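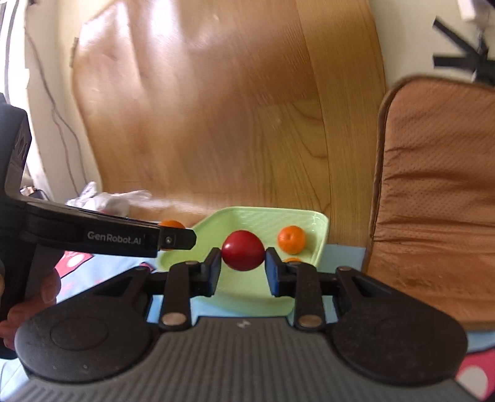

# Gripper build, shop pages

Godfrey Ondieki and I have been working on a hand-held gripper in the shared workshop at Benenby since November. This page collects the work so far, with notes for the other members who have asked about it. Most of the bench work gets done there, and fruit tests happen wherever there is a table.

**Fruit on the tray**

Red fruit between the two black fingers, with small orange ones in and around the green tray. The fruit is held just by its sides, which is the grip we use for anything round. The left pad leans in a little.

**Fingers**

We are on the second set of pads. The first set was too hard and marked soft fruit. Rehema Lukumay suggested a softer pad, and she cut the test pieces on her own bench. Plums still bruise if you squeeze all the way, so stop as soon as the fruit lifts.

**Linkages**

Each finger rides on a black linkage arm with a round metal pivot pin near the bottom. If the motion feels gritty, take the pin out and wipe it before you oil it. Archie Aitken keeps spare pins in the drawer marked Mallport, left side. Please write down what you take.

**Handle**

You work it with one hand on the grip. People with small hands have found the reach long. Gitau Tanui is drawing a shorter one and would like hand measurements from anyone who has five minutes.

**Test log**

The log stands at 1,454 grips. Of those, 451 were on round fruit and the rest were on blocks, cups and spoons. We count a drop as anything that leaves the fingers before it is set down. The last round of fruit had 14 drops, most of them on mandarins picked up too close to the stem end.

**Still to do**

- Try the softer pads on pears
- Fit Gitau's short handle and repeat the fruit round
- Replace the worn screw in the bench clamp
- Move the log from paper to the shared Plurngate folder

The gripper lives on the top shelf by the door, in the box with the tray. Members can sign it out for two days. Bring your own fruit, and wipe the pads afterward with a damp cloth and no soap. Questions about the linkages go to Archie, and anything about the pads goes to Rehema.

Faraji Ndung'u
Page updated 9/20/25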